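Small Firms Should Hedge Less, and Write Down Why

I spent most of my working life on the treasury side of mid-sized manufacturers, and the question I still get asked more than any other is whether a small exporter ought to hedge its foreign currency. The usual answer from a bank is yes. My answer is that most of them should do less of it than they do now, and that the ones who carry on should be able to explain each trade on a single sheet of paper.

Take Plirka, a company I worked with for two years. It made fittings for commercial kitchens in Herneck and sold a good part of its output abroad. When I arrived it had 26 open forward contracts. Some matched invoices. Some matched sales the company expected to make. Five of them matched nothing anyone could find, and the person who had placed them had left in January.

None of this was reckless. Each contract had been sold as protection, and each looked sensible on the day it was signed. The trouble was that the sales forecast moved and the contracts did not. A forward on a sale that never happens is a bet on the exchange rate, whatever the file says.

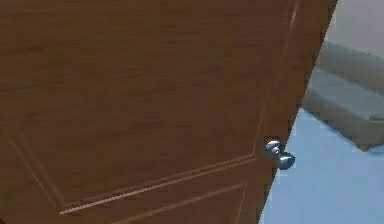
Banks have little reason to point this out. A forward has no visible fee. The cost sits in the rate, and a small company rarely gets a second quote to compare it with. Shadi Akl, who ran the dealing desk at Moynihan before he moved into teaching, used to tell his classes that a client who asks for two prices gets a better first one. I have tested that many times and he was right every time.

There is a fair argument on the other side. Parveen Hettiarachchi has made it to me more than once, and she has run the finances of more small companies than I have. Her view is that a thin-margin business can't afford a bad quarter, and that an owner who has put up the house as security doesn't care about long-run averages. She wants cover on every confirmed order, bought on the day of the order, with no discussion. I agree with her about confirmed orders. If the margin is small and the customer pays late, fix the rate and go back to work.

Where we part is on forecast sales. She would cover half of them. I would cover none until there is a signed order, and I would put the effort into the terms of the sale instead. Can the customer be billed in dollars? Can some parts be bought in the same currency the customer pays in? Can the price list carry a clause that reopens it if the rate moves past a certain point? These steps are dull and they take a few awkward phone calls. They also don't expire, and they don't produce a margin call. 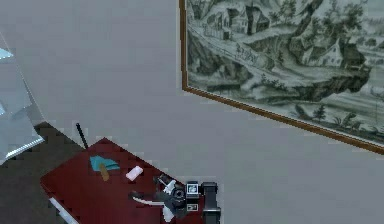 Options get offered as the middle way, and plain ones can be. Pay the premium, keep the right to walk away. But owners hate paying premiums, so what they end up with is a structure that costs nothing up front. Clundari, a packaging firm I looked at later, had one of these. The confirmation ran to several pages and the part that mattered was a knock-in clause near the back. The finance manager could tell me the best case from memory. She could not tell me what the firm would owe if the rate went through the barrier, and neither could the owner.

So my rule is the single sheet. It says what is being covered, how much, until when, what it costs against a second quote, and what happens if the sale falls through. The owner signs it. If the sheet can't be filled in, the trade doesn't get done.

Plirka let most of its contracts run off and went from 26 to 5, all against confirmed orders. Its results did move more from quarter to quarter after that, and the owner complained to me about it twice. He still has the sheets in a folder in his desk, and he still asks for the second quote.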